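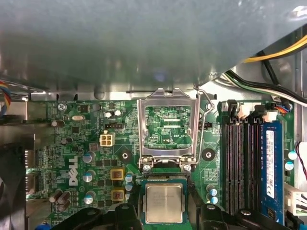

Last edited in September, 4 edits

Robot CPU insertion: what should a written handling rule cover?

Posted in Automation > Electronics assembly and rework

We run a refurbishing line for office desktops at the Ginstead site. One cell has an arm with a two-finger parallel gripper and a wrist camera. The job in question is placing a processor into an LGA socket on a Dell board that stays in its chassis, under a sheet-metal panel that overhangs the board. Retention bracket open, load lever up, chip held by its edges between the fingers.

Our current work instruction was written for people. It says "avoid touching the contacts" and "lower the CPU gently," and neither line means anything to a controller. I have to rewrite it so that an auditor can check it. What belongs in the document, and what belongs in the program? Also, is it acceptable to leave memory in the slots during the operation? We leave one module in at present.

Skirkau

Separate the rule from the parameter. The rule goes in the work instruction and changes rarely. The parameter goes in a controlled recipe file with a revision number, and the instruction refers to it by name.

Rules I would put in writing:

Mains and standby power off and disconnected before the arm enters the chassis. Check for lit indicators on the board. Any light stops the job.

Fingers contact the substrate edges or the sides of the heat spreader, never the pad side. State which one. Mixed practice is what auditors pick up first.

Finger material must be static dissipative, and the path from fingertip to ground must be measured at a fixed interval. A grounded arm does not prove a grounded fingertip, as there is often an insulating coupling at the wrist.

No lateral motion once the chip is below the top of the socket frame. If the position is wrong, retract straight up and start over.

Socket inspection before every placement, with the picture stored against the unit's serial number. LGA contacts are in the socket, so that is where the damage will be.

A limit of 2 attempts per unit, then hand it to a person.

Recipe items: grip force, approach speed, contact force threshold, search radius, camera exposure. Take the grip and contact limits from the processor and socket makers' mechanical drawings. Do not copy them from another cell.

Memory can stay in if the gripper body clears it over the whole approach path. Check the body as well as the fingertips. The wide part of the gripper is usually what hits the slots, and an installed module stands higher than an empty slot. If clearance depends on the chassis being seated perfectly, take the module out.

Song

Just use a vacuum cup. Fingers are the wrong tool for this and you won't need half of those rules.

Urkside

Vacuum works on a bare bench. Under an overhanging panel the tool still has to get in, and a cup on a heat spreader with old paste on it will leak. If you do go that way, cleaning the spreader becomes its own step with its own check.

Additions to Skirkau's list. Cable routing needs a rule. Power cables and front panel wires move every time someone opens the case, and a path that was clear on the last unit may not be clear on the next. We tie them back outside a marked zone and the cell will not start until the camera confirms it. Before we did that, around 70 percent of our stops were cable contact.

Define the start state too: bracket fully open, lever fully raised, socket empty. Have the vision system check all of it. Write down who is allowed to override a failed check and make the override show up in the log.

Last, orientation. Require a match on the key notches as well as the corner mark. Printed text on a heat spreader can be faint and should not be the only reference.

Your risk assessment for the cell is a separate document. Reference it in the instruction, keep the handling rules out of it, and review it again if you change the gripper.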